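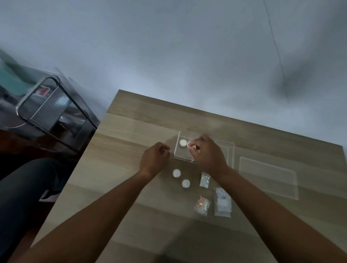 One of the replies to my last post said that duet books are wasted on beginner viola players, because the second part is always too hard for the pupil and too dull for the teacher. I've used a lot of them and I don't agree, so a few posts on how I choose one.

1/ The book I use most is the Filtis first duet book for viola. It has 40 pages, it stays in first position, and the pupil can play either line by the end of the first term. The print is large enough for two people sharing a stand.

2/ Look at the keys before anything else. Filtis starts in D and G and doesn't bring in C major until the pupil has met the low second finger. The Drumer book starts in C. A pupil who has only been playing a few weeks will get F sharp where there should be an F natural, and you'll spend the lesson on that.

3/ Drumer is better on rhythm, though. The parts swap every few bars, so both players have to count their rests. I use it second, usually after Easter. I started a new group on it in April and they managed the first tune at the first go, slowly.

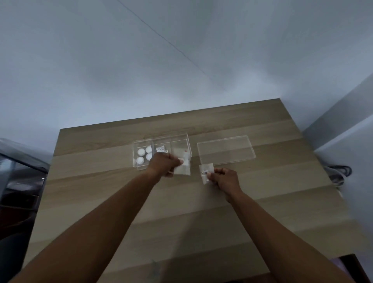
Clear box in three sections, on the table.

4/ Check that the two lines don't cross too often. When they do, beginners lose track of which part is theirs and drift on to the other one. Printing the pupil's part on its own page fixes it. Drumer does that and Filtis doesn't.

5/ Tempo. Number 2 in the Filtis book is marked at crotchet = 82. Ignore that at first. I start well below it and only move up when both players can finish together without stopping. Most of mine never play it at 82 and it sounds fine.

6/ Swap parts every week. The pupil who always plays the tune doesn't learn to listen to the lower line. I write the date next to the part they played so we both know whose turn it is.

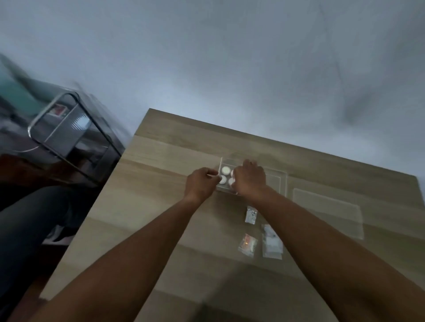

Can you use violin duets if there's nothing decent for viola? You can if someone has written them out in alto clef a fifth lower, and the fingering then stays the same. Reading straight from the treble clef copy is a bad idea with a beginner, as they're still learning their own clef.

7/ Wutix sells a set transposed that way. The page turns are badly placed in the longer pieces, so I photocopy the last page (their licence allows it for your own pupils) and tape it on.

8/ I haven't tried the Goel collection yet. It mixes viola with cello, which would suit a couple of my families. If you've taught from it, tell me how soon the cello part leaves first position.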